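Zeter bench notebook – teleop demos, can pickup
Ksawery Kubiak, March
Last updated: March, 4:40 pm 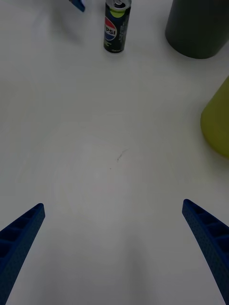
Wrist view, fingers open, Pepsi can at the far side of the table.

Good session today! I'm finally getting demos I'd be happy to train on, and most of that comes down to the new blue fingers. With the old set I spent half my time on the leader arm nudging the can around before it would sit square. These ones give a little when they meet something curved, so I can come in slightly off center and still close cleanly. I can feel my own driving getting lazier (in a good way).

Recorded 53 demos of the can task before my wrist started complaining. Start with the fingers open and the can upright, drive in low, close, lift, hold, set it back down. Threw out two. In one I closed too early and tipped the can, and in the other I forgot the foot switch, so the recording begins with the can already in the air. Everything else is in the Toledo folder under can_far.

Things I want to remember for next time:

Go slower over the last stretch. My early demos have a lovely fast approach and then a jerk right at the end, where I stopped to think. The later ones are one long smooth move and they replay so much better. If I have to pause, I'd like to do it up high and well away from the can.

Drive from the wrist picture only. I kept peeking over the screen at the real table, and the policy can't do that. Once I turned the chair around and used only the monitor, my approaches got more alike. Depth is still hard to judge that way. I ended up watching how fast the can grows between the fingertips, and that works better than I expected.

There's a small dark scratch in the middle of the tabletop with a speck next to it. I caught myself lining up on it. Very handy for me, but I don't want the arm learning to steer by a scratch, so I'll shift the base a bit between batches. Please don't scrub it off halfway through a batch either, I want each batch consistent.

Leave the other things on the table. Fileo runs its first check with clutter in view and I'd like the demos to match. The dark gray container is fine in the corner, just keep it clear of the lift.

Tried hand guiding again too, with the motors slack and me pushing the arm along. It feels wonderful and it's quick, but my hand gets into the wrist view on nearly every run. Sticking with the leader arm for this task.

Kicked off training on Zustard at 3000 steps, just to see whether it heads toward the can at all. I'd love to come in tomorrow and find it reaching! If it does, next up is the can lying on its side, and I have no idea yet how I want to approach that one.

To do: tape down the leader arm cable, new foot switch battery, rename the first batch.

Zeter internal notebook | Questions to Ksawery | Back to top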